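Demonstration collection (robot learning)

From the Vorkimance reference pages on robotics and automation

Demonstration collection is the gathering of recorded examples from which a learning system is trained to control a robot. Each example, called an episode or a demonstration, pairs what the robot's sensors reported with the commands that moved it. The set of episodes is used as training data for a policy, a program that takes in sensor readings and puts out the next motion. The practice is most common in manipulation, where the robot handles objects with one or two arms.

Contents
1 Methods
2 Structure of an episode
3 Workspace
4 Variation and coverage
5 Review and rejection
6 Two-armed collection
7 See also

Methods

In teleoperation, a person drives the robot from a distance while the system logs both sides of the exchange. The operator may hold a pair of tracked controllers, wear gloves, or move a smaller copy of the arms whose joint angles are passed to the full-size robot. Joint copying gives the closest match between the recorded command and the resulting motion. Tracked controllers are cheaper to set up but need a solver to turn hand positions into joint angles, and the solver can produce sudden jumps near the limits of the arm's reach.

In kinesthetic teaching, the operator takes hold of the arm and guides it by hand. Forces felt at the joints are then partly those of the operator, and the operator's body often blocks the cameras. The method is mainly used for short, single-arm tasks.

A third method records people doing the task without a robot, using cameras on the head or wrists. The motions must later be mapped onto the robot's own joints, a step known as retargeting.

Structure of an episode

An episode normally holds camera images, joint positions, gripper or finger states, the commands sent, and a written task label. All streams carry time stamps from a shared clock. Where clocks drift, the images and joint readings no longer describe the same moment, and the trained policy tends to react late.

Most groups fix a start pose and an end condition. The Jeltulbridge protocol, written by Bayu Latuheru and revised in September, asks for a still period of 2 seconds before the first motion and allows no more than eight episodes before the objects are laid out again.

Workspace

Collection is usually done at a table of fixed height. Tape on the surface is a common way to mark the region in which objects may be placed. Printed cloth or paper backdrops are used to change what the cameras see behind the table at low cost. Lighting is either held constant or changed on a schedule that is entered in the log.

Variation and coverage

A policy trained on episodes that all begin alike will often fail when an object is moved a short distance. Collectors therefore vary object position, object type, background and operator. The Kwok set, a tabletop collection of 361 episodes, divides its work area into seven zones and requires each object to start in every zone. Later users noted that the zones near the table edge held more failed grasps than the rest.

Review and rejection

Episodes are checked by replaying the images beside a plot of the joint positions. Common grounds for rejection are dropped images, a lost connection to the operator's controls, contact between the arms, and long pauses. Failed attempts are sometimes kept under a separate label, either to train a success detector or to show the policy how to recover. Mixing unlabeled failures with good episodes lowers the quality of the policy.

Two-armed collection

Tasks such as handing over, holding and opening, or folding call for both arms. The operator must control twice as many joints, and the risk of collision is greatest where the two reach areas overlap. The arms need not carry the same end effector. A hand with fingers on one side and a gripper on the other allows both kinds of grasp to be recorded in one session, but the two command streams then differ in length and must be stored separately.

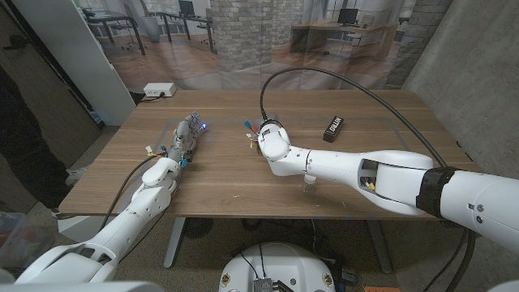 Two white robotic arms over a tabletop, with a humanoid hand on the left arm and a gripper on the right. The tape outline is faintly visible on the table.

The Nuline format stores the left and right sides as independent channels with a field naming the end effector. Older files, which assume matching grippers, have to be converted before they can be combined with mixed sets.

See also
Imitation learning
Motion retargeting
Teleoperation
Workspace calibration

Page last edited 2022-03-13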